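3. Repair and Parts Recovery at the Kemeys Site

3.1 Background to the site

Kemeys is a former textile town with a municipal waste contract that has been renewed several times since the mill closed. Household electronics are collected there under a take-back rule that obliges retailers to accept an old device when a customer buys a new one. The rule says nothing of what has to happen next. In practice most of the collected equipment goes by truck to a regional shredder, and a smaller share is set aside for repair or for parts. This section deals with that smaller share.

The repair work is done by a cooperative called Urkach, which rents the ground floor of a warehouse next to the municipal depot. Urkach started as an evening class in radio repair and took on desktop computers when schools in the district began to replace theirs. It now sells refurbished machines to households, small offices and two secondhand dealers. It also sells individual parts, and parts have become the larger source of income in most months.

We chose the site for two reasons. First, the cooperative keeps written records of each machine from the moment it comes through the door, which is unusual for a workshop of its size. Second, its members were willing to be interviewed at length on how they decide what is worth keeping. Earlier studies of reuse have mostly relied on weights and sales totals, and these say little of the decisions that lie behind them.

3.2 Intake records

The records we used cover 421 desktop computers. Each has a paper card with a serial number, a source (retailer, school, office or private person), a short note on condition and a line for the final outcome. The cards were copied by hand into a spreadsheet by Fulgencio Casado, who also checked the outcome line against the sales book. Where the two disagreed, the sales book was used.

The condition notes are brief and were never meant for outside readers. Typical entries are "no power," "noisy," "fine, slow," and "ask D." Some terms changed meaning over time. In the older cards "complete" means that the machine has a disk and memory. In the later ones it means only that the case has all its panels and screws. We treated the term as uninformative and left it out of the analysis.

The last intake card in the set is dated Jun 24, 2018. After that the cooperative moved to a barcode system supplied by Preklow, a local software firm, and the categories are no longer comparable with the earlier ones. We did not try to join the two series.

3.3 How machines are sorted

Sorting takes place in two steps. The first is a quick look at the outside, often done at the loading door. Age is judged mainly from the ports on the back panel and from any license label. Machines thought to be too old are moved straight to the shredder pile, unless a member asks for one. There is no written cutoff, and members gave us different answers when we asked where it lay.

The second step is to open the case. Members described this as the point where the real decision is made, because a computer that looks ordinary from outside may hold a recent board, and a newer case may have been emptied by an earlier owner. Processors and memory are small, easy to remove and easy to sell, so they are often gone before a machine reaches the depot. A board without a processor is still of interest to Urkach if the socket is undamaged (Figure 2). The contacts in the socket are fine and bend easily, and a board with bent contacts is very hard to sell even when everything else on it works.
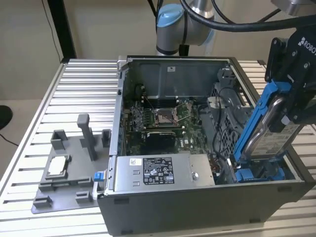
Figure 2. Desktop tower with the side panel removed and the CPU socket empty.

Inspection of the socket is done by eye under a desk lamp, sometimes with a hand magnifier. Two of the members we interviewed said they could straighten a bent contact with a needle. A third regarded this as a waste of time and said that a board repaired in this way tended to come back. The cooperative has no common rule on the matter, and the cards do not show which boards had been straightened before sale.

Boards that pass inspection are tested with a spare processor of the right type, kept in a drawer for the purpose. The drawer turned out to matter more than we had expected. When a test processor was lost or sold by mistake, boards of that type could not be checked and piled up on the shelves. Dalal Tarawneh, who kept the sales book during most of the period covered here, told us that one such pile stayed on the shelf from July until the following spring and then was sold as scrap. "We had buyers for them," she said. "We just could not say that they worked."

3.4 Reasons for rejection

Cost of labor is the reason most often given in the literature for the low rate of computer repair. Our interviews support this only in part. Members did speak of time, but they spoke more often of uncertainty. A fault that takes an hour to fix is acceptable if the member knows at the start that it will take an hour. A fault of unknown cause is put aside, and a machine put aside is seldom picked up again.

Power faults are a good case. If a computer does not start, the member swaps the power supply. If it still does not start, the cause may lie in the board, the power switch, a short circuit against the case or a failed component that cannot be seen. Each can be tested in turn, and none of the tests is difficult. Yet almost all members said they would stop after the power supply and break the machine for parts. One put it in terms of shelf space: a computer under diagnosis takes up a whole bench, while a bag of parts takes up a corner of a drawer.

Missing parts were a second reason. Cases that lack a proprietary bracket or a front panel cable can be made to work, but they look unfinished, and households do not want them. Office buyers mind less. The dealers do not mind at all, though they pay the lowest prices, and the cooperative uses them mainly to clear space before a large delivery.

A third reason was data. Urkach erases all disks before sale and gives the buyer a signed sheet. Disks that cannot be erased are drilled. Several donors ask for drilling in every case, whether or not the disk is sound, and this removes working disks from the supply. Members understood the request but disliked it, and one kept a shelf of drilled disks to show visitors.

3.5 Pricing

Prices for complete machines are set by comparison with new ones. For several years the reference was the cheapest new desktop at the Gelico store on the edge of town. A refurbished computer had to cost no more than 50 percent of that price, a figure the members had arrived at by trial. When the store stopped carrying desktops, the cooperative went on using the last known price for some time, and then moved to online listings.

Parts are priced differently. Memory and processors follow online prices closely, and the sales book shows frequent small changes. Boards follow no clear pattern. The same model was sold at quite different prices within a single month, depending on who was at the counter and on whether the buyer had brought something in exchange. Exchanges of this kind are recorded in the sales book as a reduced price with no note of what was received, so the income from boards is somewhat understated in our figures.

Cases have almost no value. They are heavy, they are hard to stack once the panels are off, and the price paid for steel hardly covers the trip to the yard. Even so, members were reluctant to send away a clean case, and there were rows of them along the back wall at each of our visits. They said that a case would be needed sooner or later. The cards do show some cases being used again, mostly for machines built from parts for schools.

3.6 Limits of the material

The outcome line on the cards records what happened to the machine as a whole. If a computer was broken for parts, the card says "parts" and nothing more. We cannot say how many components were recovered from it, or how many of those were sold. A machine that yielded one stick of memory and a machine that yielded a full set of working parts are recorded in the same way. This is a serious gap, and it means that the share of machines reused in part should not be read as a share of material saved.

The interviews were held with five members, all of whom had been with the cooperative for some years. People who had left were not reached. It is possible that they left over some of the matters described here, in particular the division of income between repair and parts, which current members described as settled. The minutes of the general meetings, which we were allowed to read but not to copy, suggest that the question was still open at the end of the period covered by the cards.

Finally, the Kemeys depot receives many machines from schools, which buy in batches and dispose of them in batches. A workshop that gets ten identical computers can build several good ones from them with little testing. Workshops that depend on private donors see a wider mix and may well sort in other ways. We return to this point in Section 5, where the Kemeys records are set beside those of the two smaller sites.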